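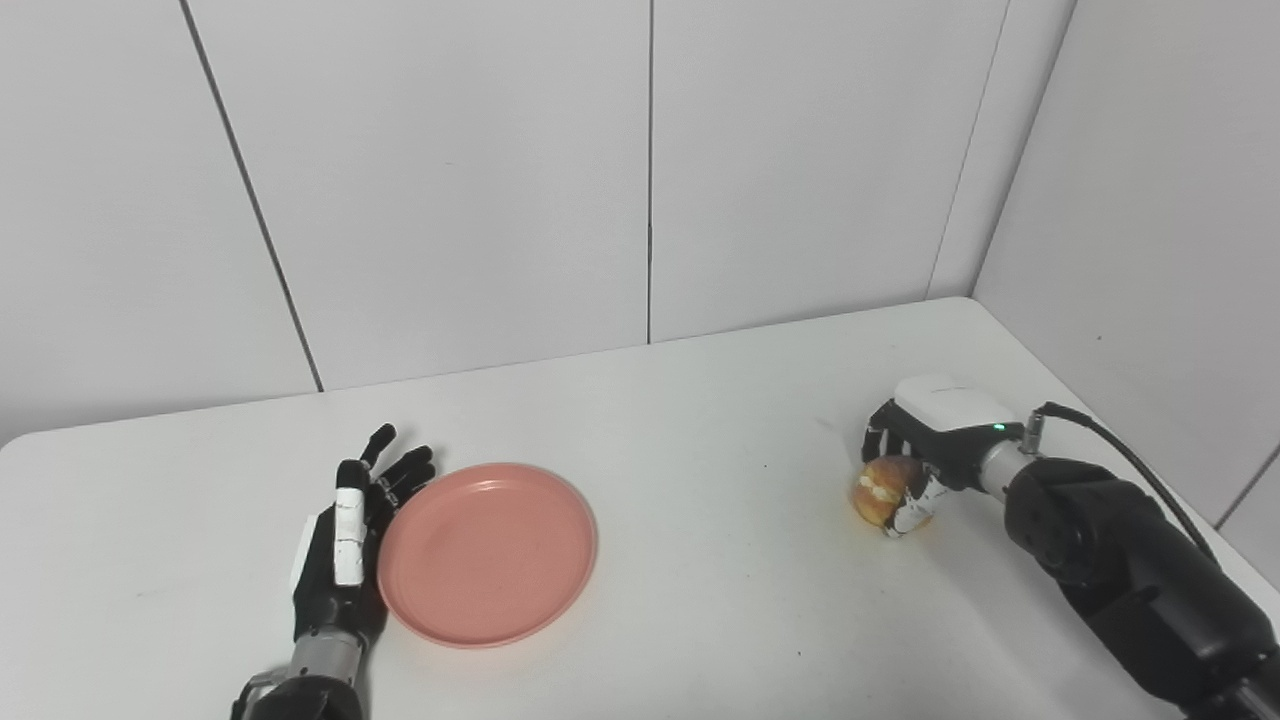
Bread rolls, then! I have been promising this post since January, when I finally cracked (well, mostly cracked) a roll I'd be happy to put in front of other people, and three of you have written to ask where it had got to. Sorry. The kitchen had to be painted, then I had to recover from painting the kitchen, and all that time I was baking and scribbling on the backs of envelopes and not typing any of it up.

I came to rolls from loaves, and I went in rather cocky. I'd been making a decent tin loaf for years and assumed a roll was the same thing in miniature. My first lot were little cannonballs. The second lot spread into each other and had to be sawn apart. It was Kyung-tae Seol, who I met on a weekend course and who has been baking for far longer than I have, who asked me how wet my dough was, and when I told him he laughed down the phone for quite a long time. I'd been making it much too stiff because I hate it sticking to my hands.

So, the dough. I use 300 grams of strong white flour, a teaspoon of salt, a teaspoon of fast yeast, a teaspoon of sugar, a good knob of soft butter and enough warm milk and water (half and half) to make something you'd call slightly annoying. It should cling to your fingers and then let go again. Ten minutes of kneading by hand, and please don't add flour! I wipe a bit of oil on the worktop and that gets me through. It starts off like porridge and then somewhere near the end it changes its mind and goes silky, and I get a small thrill every single time.

Leave it somewhere that isn't draughty until it has doubled. My kitchen is cold, so I put the bowl in the oven with just the light on. 27 degrees in there, according to the thermometer, and the dough adores it. If yours is a warm house you can leave it on the side and go and do something else.

Shaping was the bit that took me longest. I used to roll the dough between my palms like plasticine, and the rolls came out with a crease underneath that opened up in the oven. What you want is to flatten each piece a little, pull the edges into the middle all the way round, turn it over so the seam is on the table, and then cup your hand over it like a cage and go round in tight circles. You can feel the top tightening. The table needs to be clean for this, no flour at all, or the dough just skates about. I did thirty-odd in a row one evening, squashing them and starting again, with the radio on. Very happy evening.

Then cover them and wait again. I poke one gently with a floury finger, and if the dent fills back slowly they're ready. If it springs straight out, give them longer. If it stays where it is, get them in the oven immediately and hope.

Hot oven, the hottest mine will go without smoking, then turned down a notch once they're in. I brush the tops with milk for a soft roll and leave them bare for a crustier one. Baptiste Rey (he used to live two doors down and still gets a bag of whatever I've made) likes them very dark, nearly mahogany, and I've come round to his way of thinking. When I tested one with the probe it said 98 in the middle, and that was a lovely crumb – soft, a bit stretchy, no gumminess at all. Then out onto a rack. I know. I know you want to tear one open. Give them twenty minutes.

A word on plates, as this is my blog and I have opinions about plates. For years I put rolls out in a basket with a cloth, and I've gone right off it. I love a plain round plate in a proper colour now, one roll on each, set at every place before people sit down. Pink is brilliant with bread. Something in that salmony, coral sort of range makes a brown crust look even browner, and a bit of a rim catches the crumbs (most of them). White plates on a white table look a bit like the dentist's to me, though my sister disagrees and has a whole cupboard full of them.

What to have with them? Butter, obviously, and far too much of it. Leek and potato soup. A fried egg, if you've got a roll left the next morning and you toast the cut sides in the pan first. I had one last week with cold roast chicken and the end of a jar of mango chutney and was thinking about it for the rest of the day.

They freeze well too. Let them go completely cold, bag them up, and they'll come back to life with a splash of water and a few minutes in the oven.

Next I want to try a version with some wholemeal in it. The first go was tasty but squat, so I think it needs more water again and a longer first rise. If anyone has managed a fluffy one with half wholemeal, please tell me how you did it, and what flour you used!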